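# Chapter 7: Furnishing and Arranging Small Rooms

A small room has to do several jobs at once. In the town of Stititz, where many of the examples in this chapter are set, most older apartments have one main room that serves for sitting, eating, and storage. The way furniture is placed in such a room decides how easy it is to walk through, clean, and use.
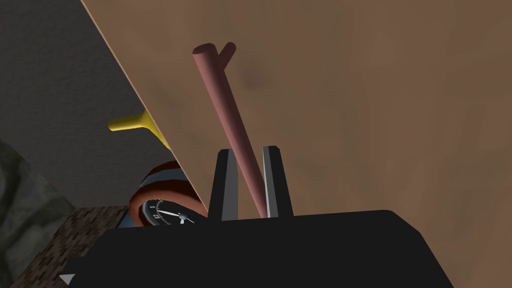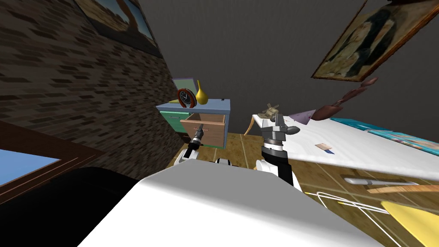
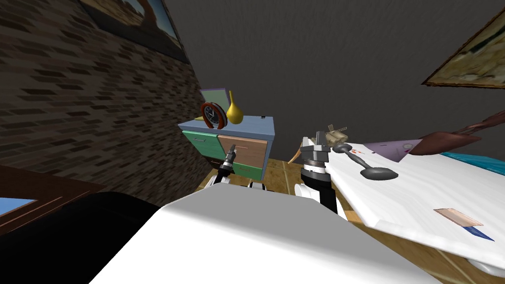
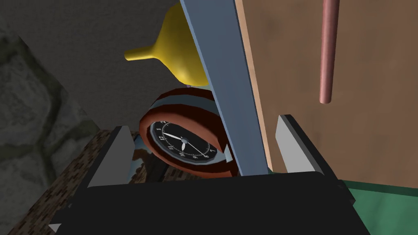
Room planning starts with measuring. Write down the length of each wall, the width of each door, and the height of each windowsill. Draw the room on grid paper before moving anything heavy. Doors and drawers need space to open, and this space should be drawn on the plan too. A chest that fits well against a wall may still be a poor choice if its drawers hit the bed.

The next step is to mark the **walking paths**. A path is the route a person takes from one part of the room to another, such as from the door to the window. Main paths should be wide enough for someone carrying a laundry basket or a tray. Paths that are used once or twice a day can be narrower.

## 7.1 Large Pieces First

Place the largest piece of furniture before any other. In a bedroom this is usually the bed. In a sitting room it may be a sofa or a dining table. Smaller pieces are then fitted into the space that is left.

The Koster apartment, which you will plan in the exercises, has a main room with one door and two windows. Its long wall measures 548 centimeters and its short wall measures 400 centimeters. The family owns a Plela sofa, a folding table, and a tall bookcase. Only one wall is long enough to hold both the sofa and the bookcase, and that wall also has the radiator.

Furniture should not cover a radiator or a heating vent. It blocks the warm air, and finishes on wood can crack or fade. Leave a gap and check it again in May, when the heat is off and pieces tend to get pushed back.

## 7.2 Storage and Surfaces

**Closed storage** includes cabinets, chests, and wardrobes. **Open storage** includes shelves, hooks, and racks. Closed storage keeps dust off clothing and linens. Open storage costs less and makes things easier to find, but it needs more frequent cleaning.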